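About Felo

Felo repairs and restores household furniture. We work mostly on chairs, tables, chests and small cabinets, and we take in pieces from Arnbridge and the towns nearby. Most of what comes through our door has been used every day for decades and needs to go on being used.

We started with 4 people in the back half of a former feed store on Grodeo Street. We have the whole building now, with the benches on the ground floor and finished work stored upstairs. There are eight of us.

What we do

Regluing loose joints is the largest part of the work, followed by caning, veneer repair and replacing missing hardware. We use hide glue on older pieces so that the next repair can be done without damage. We strip a finish only when the owner asks for it and we agree it makes sense. A good cleaning and a coat of wax will often do the job for a lot less money.

We do not reupholster. For that we send customers to Güneş, a shop two doors down, and we can carry the frame over ourselves if you are leaving a chair with us anyway.
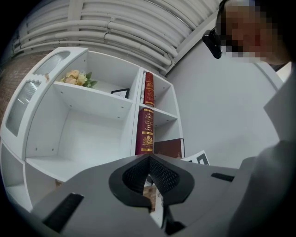 Textured pads and a small brown item

How it works

Bring the piece in, or send photos of the damage and the whole item. We give a written price before any work begins – the price does not change unless you change the job. Small repairs are usually ready in two weeks. Caning takes longer, especially in spring. Finished pieces can stay with us for 30 days at no charge.

Classes

In the winter months we teach an evening class in basic chair repair. Students bring one chair of their own and work on it from start to finish. Tools and glue are included. Sign up at the front counter, where the new schedule goes up every October.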